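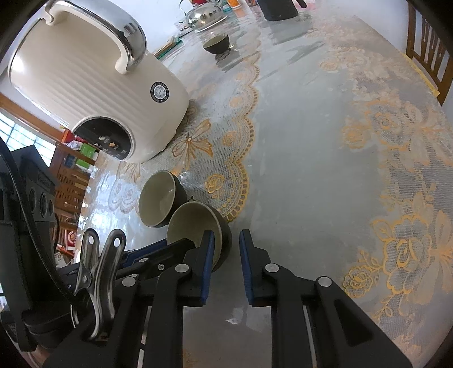

What does a tablecloth protector do that a tablecloth can't? It takes the gravy, the tea rings and the candle wax, and it wipes down with a damp cloth before the guests have found their coats.

LAXDAL, Thursday, October 26, 2023 - Skotdale Table Linens has released the Wanon, a clear glossy cover cut to lie over the good cloth that has spent 2 generations in a drawer, being too nice to eat on.

The company asked 400 households how often their best tablecloth saw daylight. The favourite answer was Christmas. The runner-up was "we have one?"

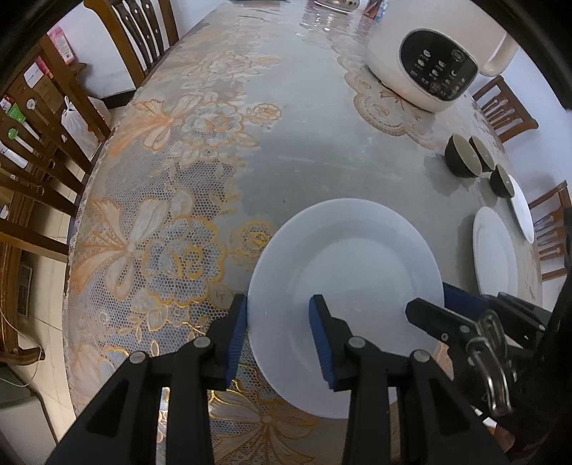 White plates and small bowls on a long table with a lace-look cloth.

The Wanon comes in lengths up to 1310 millimetres, with longer tables served by the Potix made-to-measure counter in Laxdal. Customers are asked to measure the table before calling - guesses have been honoured in the past, and regretted. Colour is not offered, the cover being clear.

A first run of 500 covers ships this week. A round version follows in March, for households that have already won the argument about corners.

Media enquiries: Skotdale Table Linens, Laxdal.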